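September 2019

Wednesday, and my feet hurt. I spent most of the day at the Vekholm showroom in Skorkulgate with Kanini Simiyu, looking at office cupboards. Yes, a whole day! I used to think a cupboard was a cupboard. You opened it, you shoved the paper in, you closed it and hoped. Now I have opinions about hinges, and I'm writing them down before I forget which ones are mine and which ones belong to the salesman.

So, the background, for when I read this again and wonder what got into me. We move into the Wendurville office next month and the back wall there is one long blank stretch, 3525 millimeters from corner to window. Gladys Temba measured it in August and wrote it on a sticky note that has lived on my monitor ever since. The building went up in 1903, so the floor slopes and the corners aren't square, and anything we put against that wall has to be leveled or packed out or it'll look drunk. Gladys wants the full width covered, floor to ceiling. I want that too, mostly. Kheri Ondieki wants open shelves, but Kheri has never once put a binder back where he found it, so his vote is going in lightly.

Kanini drove and I read the catalog out loud the whole way, which she put up with very nicely. She's good to shop with. She pulls every drawer all the way out and leans on it, and she isn't embarrassed when people look.

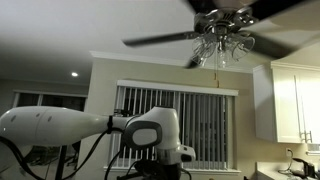
What we looked at

First the swing doors. They're cheaper and they seal better, and you can see a whole shelf at once. But they need room to open, and with two desks facing that wall somebody is going to get a door in the back of the chair every time the envelopes run out. Probably me. I sit nearest.

Then the tambour ones, the kind where the door rolls away sideways into the cabinet. I love these! I opened and closed one so many times that Kanini went off to get coffee. They take no floor space at all, but you lose a bit of width inside where the door tucks itself away, and the big ones made a rattle that I think I'd hate by Friday afternoon.

The sliding doors were the boring choice and I have a feeling that's where we'll end up. Soft close, nice flat handles, and you can only ever get at half of it, so whatever you need will be behind the other door. I said this to the salesman and he laughed like he'd heard it every day of his life.

The real question is the width. The standard run comes to 3000, so we'd be left with a gap by the window. We could fill it with a panel (looks neat, costs money, holds nothing) or order a custom end unit from Odukoya, who do the made-to-measure pieces, or leave it open and stand the coat rack there. I liked the coat rack idea right up until I pictured it in November with everybody's soggy jackets dripping next to the file boxes.

I called the office from the parking lot to see what people thought, which was maybe a mistake. It took ages and my phone got hot. I had everyone on speaker and they all talked at once, and the only thing they agreed on was locks. 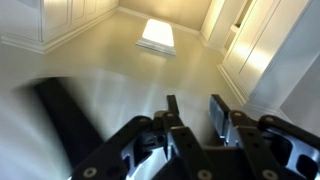 Awuor Urio: get the panel and stop fussing, because a coat rack turns into a junk pile in a week, and please make sure the locks all take the same key this time. She's right about the key. At the moment we have a jam jar of them in the kitchen and I'm fairly sure half don't fit anything we still own.

Ro-un Ryu came on after that and only wanted to know about shelf height. Can the shelves be moved without tools? Will the tall archive boxes go in standing up? I didn't know, so I went back inside and asked. The answer is yes to the first and "should do" to the second, and I don't care for "should do" when it comes to boxes we've already bought. I'm taking one along next time, and if it doesn't go in on the spot I'm not signing anything.

I also asked about the sloping floor. They have adjustable feet under every unit, and the fitters bring a scribing strip for the ends 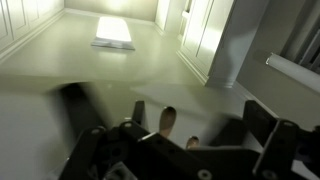 and cut it on the spot to follow the wall, so the crooked corner won't show. I made him say that twice. He's going to send someone out to survey before we order, and the survey is free if we go ahead and not if we don't, which seems fair enough.

Color is still open. Kanini likes a light gray. I went in wanting white and came out wanting the pale oak, and now that I'm home I want white again. We brought back 3 samples and they're leaning against the toaster so I can see them in the morning light.

Must ask Gladys whether her measurement was taken above the baseboard or at it.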